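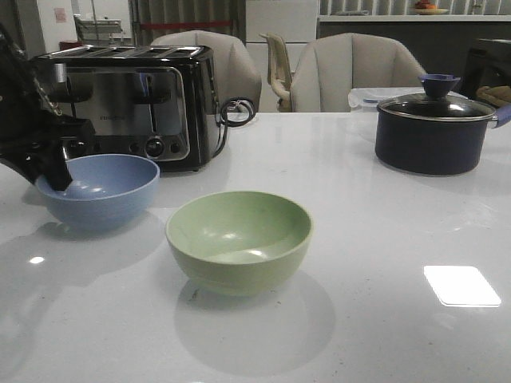 A robot arm does not know what a bowl is. People who sell robots sometimes say it does, and you should raise an eyebrow when they do. What the arm has is software, a set of instructions written by people, and the first job of that software is to turn a camera picture into a guess. Take a kitchen counter with a blue bowl and a green bowl on it. You see two bowls right away. The program gets a huge grid of numbers, one set for every dot of color. It also gets the shadows beside the bowls and the bright square of light shining on the white counter, and it has to work out that you can't pick up a shadow or a shine.

How does it guess? Programmers show it lots of pictures where a person has already marked the bowls. After a while it gets better at marking new ones. Is that the same as understanding? I don't think so. You know a bowl holds soup. The program knows that certain patterns usually go with the word "bowl."

Most programs give each guess a score. Suppose ours says "bowl, 86." That means it is 86 percent sure, according to itself. But who checked? A program can be very sure and very wrong, so a high score is a reason to test it and no reason to clap.

Next comes planning. The software picks a path for the gripper, which is the robot's hand. It might compare 60 paths and throw out any that would bump into a toaster or a pot. Then the control part takes over and tells each motor how far to turn, again and again, while the arm moves. If the guess at the start was off by the width of your thumb, a perfect plan will still miss.

So when you watch a robot video, ask some nosy questions. How many tries did it take? Did anyone move the bowls to a new spot? What happens with the lights off? If the video shows one good grab and leaves out 29 bad ones, you haven't learned very much about the robot.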